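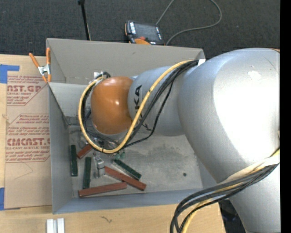

Kitting & Returns, Building 2, Plutetine

Tue 5 September

I have been meaning to write this one since spring, and every time I sat down the coffee went cold and I ended up looking at garden furniture instead. But a reader wrote in (hello, and thank you!) wanting to know what it's like when the robot comes to your own department, after all the years I've spent on this blog grumbling about self-checkouts. So, fine. Let's do it.

For anyone new, I work in returns. Boxes of sample blocks come back to us from schools and showrooms, all the colors in together, and for as long as I've been there a person has stood at a bin and picked them out one at a time. For most of the last eleven years that person was me. A good shift was 600 pieces. My best ever was 1000, the week before Thanksgiving, and I could not close my right hand around a steering wheel that evening. I drove home with my wrists.

Now there is a big orange and silver KUKA hanging over the bin, and it does the reaching. The department calls it Bravari, which was the name of the project on the paperwork and just sort of stuck to the arm. It wears a great loop of yellow cable around its wrist like a scarf. The bin is held down with a spring clamp, the same kind I have in my garage, and I will admit I found that comforting. All that engineering, and then a clamp from the hardware store.

Green and reddish-brown are what we practice with. If the blocks are lying apart from each other, it's a pretty dull business. When they cross over one another, as they love to do, the arm can sit there a good while making up its mind, and I have caught myself leaning toward the bin with my hand half out. You can't do that, of course. You use the pendant. I was scared stiff of the pendant for the first two weeks, all those little keys, and I held it like somebody else's baby. Then one afternoon I cleared a stop without calling anyone over and walked around feeling about nine feet tall.

What has changed for us? Well, my hand, for one. I sleep through the night now, and I'd forgotten what that was like. The noise is different too. We used to talk over the bins all day long, whole life stories, recipes, who was fighting with whose sister, and now two of us look after the cell and the others have gone over to inspection on the Jatel line. I see them at lunch. It isn't the same as standing elbow to elbow, and I miss it more than I expected to.

Nobody lost their job, and I want to say that plainly, as I know it doesn't go that way everywhere. We did lose the piece bonus. It was folded into the hourly rate, and for the slower pickers that came out as a raise. For the fast ones it came out 76 cents an hour short. I was one of the fast ones. We brought it up at the Munasinghe Room meeting (it's just the big break room, don't picture anything grand) and we were told it will be looked at again in November. I'll believe it when I see it on the stub, but they did write it down in front of us.

The part I like best is being asked things. When they were working out how the gripper should come at a block lying flat against the wall of the bin, the engineers had a drawing and I had eleven years of broken fingernails. You tip it from the end first. They tried it my way that same afternoon, and I went home and told my husband about it twice.

Next time I'll get back to the tomatoes, which have been a disgrace this year.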